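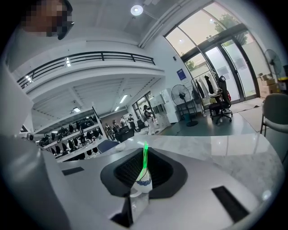 June, second session, 7:40 pm

Roster model rebuild for the Driscombe women. Got the rotation tool running end to end tonight and it is so much fun to play with! Writing this down before I forget what I changed.

Started from Renata's play-by-play export, 3,512 possessions, all home and away games with the preseason ones taken out. The old script was counting an offensive rebound as a new possession, so every lineup with Benítez in it looked slow and wasteful. She gets a lot of second chances, and each one was being charged to her group as another trip. Fixed that first. Her on-court rating jumped and I did a small dance at the bench.

Next the lineup table. I dropped every five-player group with fewer than 18 possessions together, which still leaves plenty to look at. Tried 9 as the cutoff for a while (Kirsten's idea, she wanted to see the garbage-time groups) and it was entertaining but all over the place. One group came out as the best in the league by miles on the strength of two threes and a steal. Back to 18.

What I like so far:

The small lineup is real. With Benítez at center and the two point guards together, they give up some size but they run — and they get to the line a lot more than the starters do. It holds up when I take out the Tiltavville games, which I was worried about because Tiltavville had half a team out sick.

The third quarter problem is mostly a substitution problem. The bench group comes in as a block, all at once, near the four-minute mark. When even one starter stays on, the drop nearly vanishes. Love this one. It's something a coach could try next week without teaching anybody a new play.

What I don't trust yet:

Defensive numbers for anyone who shares nearly all her minutes with the same teammate. The model can't pull them apart and just splits the credit down the middle. Need a stronger prior or more games.

Clock times. Gekska's scoring feed rounds to the whole second and sometimes logs the sub after the free throw instead of before. I patched the ones I found by hand, list is in the shared folder under "subs_fixed". Renata, please check the overtime game, I got a lineup with six players in it for one possession and just deleted the row.

Kirsten asked if we can show the two-way pairs on one page, big and simple, for the staff meeting. Yes! Started a grid, guards down the side and bigs across the top, shading by net rating. Still ugly, and the labels overlap.

For next time: rerun with the playoff games added, fix the labels, ask the coaches which pairs they think are best BEFORE they see the grid. I want to compare.

Stopped at 10:15. Script saved as rotation_v4, don't use v3.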